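Digital Drawing / Handouts / Tablets and Styluses

Handout 2: Setting up your stylus

Pressure is the amount of force you put on the pen tip. The tablet reads it and the drawing program turns it into line width, opacity or both. Tilt is a separate reading and has its own settings.

Before the session
- Charge the pen to 100 per cent.
- Install the Wasero driver and restart.
- Bring a spare nib if you have one.

The pressure curve
Open the curve panel and draw 12 strokes, light to heavy. If the line goes thick too early, pull the middle of the curve down. If you have to press hard to get any dark at all, push it up. Heavy-handed people usually want a firmer setting - save it under your own name, as the room tablets are shared.

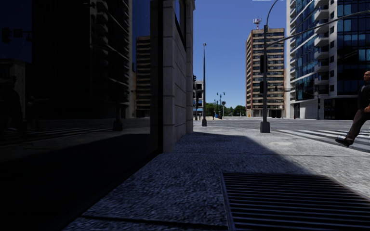
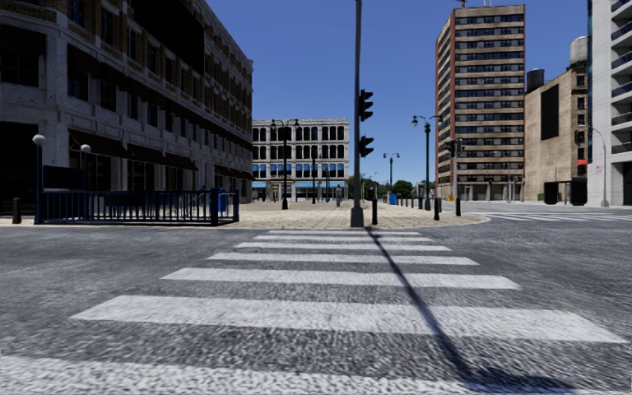

Exercise: tone with one brush
1. Make a new canvas and set the brush to 50 per cent opacity.
2. Turn size pressure off and leave opacity pressure on.
3. Fill a strip from pale to dark without lifting the pen.
4. Repeat with the curve set to default and compare the two strips.

Export both as PNG and upload them to the Prusgate folder before the October review.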